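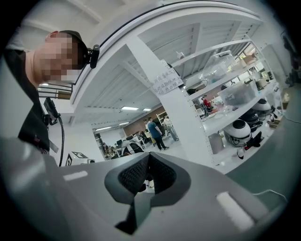
Urari shelving in white, with clear boxes, a cardboard carton and a paper label taped to the upright.

Urari Perforated Steel Shelving, White
Starter bay, $122
Add-on bays priced separately
Sold by Ginting Storage Supply

Urari calls this a "total storage system." It's a set of metal shelves. We sell a lot of them and we think they're good metal shelves, so we would like to get past the brochure and tell you what comes in the carton and what we'd believe.

The uprights are white and have rows of small holes running up the edges. Beams hook into the holes, shelf panels drop onto the beams. No bolts on the main structure. The maker says one person can put up a bay with no tools. Naomi Kinyua on our sales floor has put up more of these than anyone here and she uses a rubber mallet every time, plus a second person for the first pair of beams. Plan on that. The mallet isn't included.

Load rating
Printed rating is 187 pounds per shelf, evenly spread. Pay attention to those last two words. A row of plastic boxes is an evenly spread load. A compressor parked in the middle of the panel is something else, and the rating doesn't tell you a thing about it. We asked Urari for a center-load number in April and were sent the brochure again. Until we get one, we tell customers to keep single heavy items low and over to one side, close to a beam end, and we won't quote a figure we don't have.

Adjustability
The brochure says "infinitely adjustable." You get one position per hole, same as every other shelf of this type. The steps are small enough that we've never had a complaint. What you may complain about is moving a shelf once the bay is loaded, because everything above and on it has to come off first. Measure your boxes before you build.

What to keep on it
Mixed stuff is where open shelving earns its price. Clear plastic boxes suit it well. You can tell a full one from an empty one across a room, though if the contents are dark you still won't know what they are without pulling the box down. Cardboard cartons are fine on a top shelf if they're light. Small machines and odd-shaped equipment can go straight on the lower shelves, and that is usually better than hunting for a box that fits. Anything round will want a mat or a lip under it, as the panels are smooth.

Clear boxes are not included. We carry the Adix ones in 2 sizes. The larger Adix box is described as "crush-proof" and we would not test that. Stack them by the shelf, one box to a level where you can, and they hold up.

Labels
Urari sells a magnetic label kit, and it's overpriced. A sheet of paper, a marker and tape on the upright does the same work and can be read from farther off. Write large and let the ink dry before you handle it or it smears. Clear tape over the whole sheet helps. Painter's tape comes off the white finish cleanly. Packing tape has left residue for us, and the cleaner that got it off also dulled the paint.

Finish
White powder coat. "Scratch-free," says the maker. It scratches at the beam hooks the first time you move a shelf, and the marks show gray. You won't see them once the beam is back in the same holes. In a damp basement we'd touch them up. The white does brighten a dim storeroom, and it also shows every fingerprint.

Anchoring
Wall brackets are in the carton, in the small bag that people throw out with the packing. Use them. The instructions list anchoring as "recommended." Ville Lahtinen, who handles our installs, won't leave a bay standing without it and neither should you.

In the carton
4 uprights
Beams and shelf panels for one bay
Plastic feet
Wall brackets, without screws
Instructions, pictures only

Not in the carton
Boxes, labels, mallet, wall screws, shelf mats

Add-on bays
An add-on shares a pair of uprights with the bay next to it, so it costs less and only grows in one direction. Levels in both bays can be set separately. If you expect to move the units apart later, buy two starters.

Compared with the Brurnura rack
The Brurnura is heavier, darker and bolted together. It takes most of an afternoon to build and we find it steadier when tall. For paper, parts, cables and light equipment the Urari is enough. For engine parts or anything you'd need a cart to move, skip it and look at the Brurnura.

Returns
Unopened cartons only. Once the beams have been hooked in we can't resell them, for the reason given under Finish. Missing feet or brackets we replace from the counter, just bring the carton label.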